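Speaker notes — "What the opening weekend doesn't tell you"
Firkesgate Film Society, May, back room, 30 minutes plus questions

Starting off

Say hi, thank them for coming out, check the folks in the back can hear me. Ask who's seen Cordeiro already. (Expect a lot of hands.) Then ask who saw it in the first three days. Expect way fewer!

That's my whole talk, really. Cordeiro opened in 200 theaters and everybody wrote it off by breakfast. I did too, I had half a snarky column typed up. Then the second weekend came in higher than the first and I had to throw the column out. 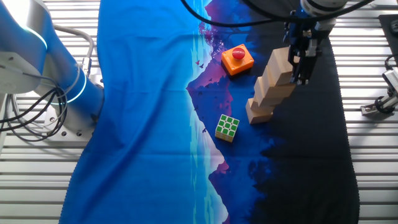

So what happened? My best guess is the matinees. The evening shows were so-so, but the 2 p.m. shows kept filling up with people whose sister or neighbor had told them to go. By week three the distributor had bumped it to 400 theaters, and it was still playing when the summer pictures showed up.

Slow down here, I always rush this bit.

Now do Clalix. Big space movie, opened in 2,000 theaters, posters on every bus. Great first night, and I mean great — I couldn't get a seat next to my own husband. But Saturday was flat and Sunday was worse. A sci-fi crowd that turns up on night one has mostly turned up, and if families don't follow them in, you've got a problem.

Explain per-theater average in plain words: total money divided by how many places it played. Use the popcorn money joke if they're awake. Skip it if not.

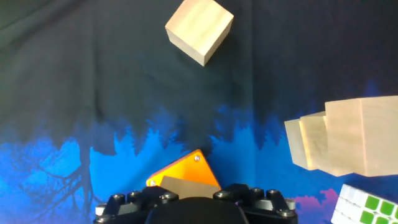

Holds and drops

A "drop" is how much less a movie makes this weekend than last. A "hold" is what you call a drop you're happy with. Somebody will ask what counts as good, and I'd say it depends on the movie. Horror falls fast and the studios plan for it. A comedy that falls that fast is in trouble.

Mention Fliltlow. Animated, sweet, bad title, came out against two bigger family movies. It lost up to 30 percent of its screens after the first week and still barely dipped, and I'd love to know what it could've done with those screens back. My niece has seen it four times and would like you all to know that.

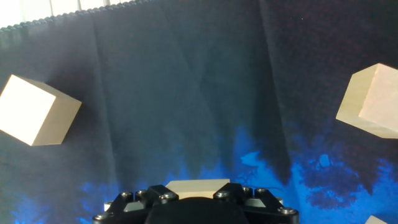
Questions I'll probably get: does streaming kill the third weekend (sometimes, depends how soon it lands), and do reviews matter (more for Cordeiro than for Clalix, I think). Remind them the sign-up sheet for next month is by the coffee.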